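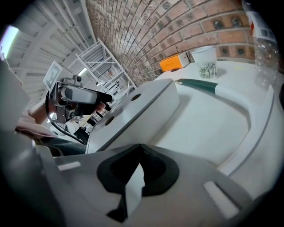
Tsung-han Yip reckons the table should get its wipe-down before anything is put away, and I've come round to that - I always used to leave it till last and then forget.

July, just after 4. Tidying the white table in the Sundon room. Green marker goes back in the Brevik tray, then the orange box (I keep meaning to find it a proper shelf!). Gave myself 20 minutes. 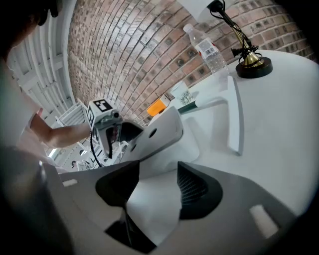

White cloth and the table, Sundon room

Need more cloths from Munro, 3 would do.

2 comments | 3 shares
Print | E-mail this page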